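Tahiri Foods questions the low-carb bread boom as it brings out a plain lentil flatbread

22 October 2025

Tahiri Foods today released Jimmont, a flatbread made from red lentils, water, olive oil and salt. The company is making fewer promises for it than shoppers may be used to hearing.

"Every few months a vegetable gets ground up and sold as bread, and we're told we won't taste the difference," said Loubna Zaki, who runs product development at Tahiri. "I always taste the difference. Jimmont tastes like lentils. If you don't like lentils, please buy something else."

The company spent most of the spring testing 43 batches in its own kitchen. Versions with cauliflower, almond flour and flax were dropped by May. Most of them cracked when folded, and the flax one left a gummy film on the knife. A version with added fiber scored well on paper and was sent back by nearly every taster.

Jimmont isn't low in carbohydrates, and the label doesn't say it is. Each pack holds 9 flatbreads, and each one weighs 80 grams. They fold without splitting when warm. Cold, they are stiffer, and Tahiri doesn't suggest them for packed lunches.

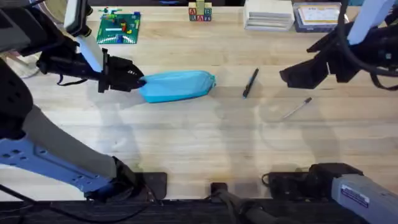 What the home cooks said

Tahiri sent the flatbread to over 2,945 home cooks and asked them to use it in place of whatever they normally put under a pizza topping. Opinions were mixed. Many liked it with roasted peppers and feta. Fewer liked it with tomato sauce, which soaked in if the bread wasn't toasted first.

"I've tried a lot of these crusts and I expected to be let down," said Souad Tazi, a cooking teacher who took part. "It held up under cheese. I wouldn't call it pizza, and I'm not sure why anyone needs to."

The pack carries one set of directions: toast the bread in a dry pan for two minutes a side, add the topping, and finish it under the broiler. Tahiri left out the usual recipe booklet.

Where to find it

Jimmont is sold chilled at Plornness stores and through the Zosex grocery delivery service. It keeps for five days once opened and can be frozen. A whole wheat version is being tested, and the company has not decided whether to sell it.

Press contact: Loubna Zaki, Tahiri Foods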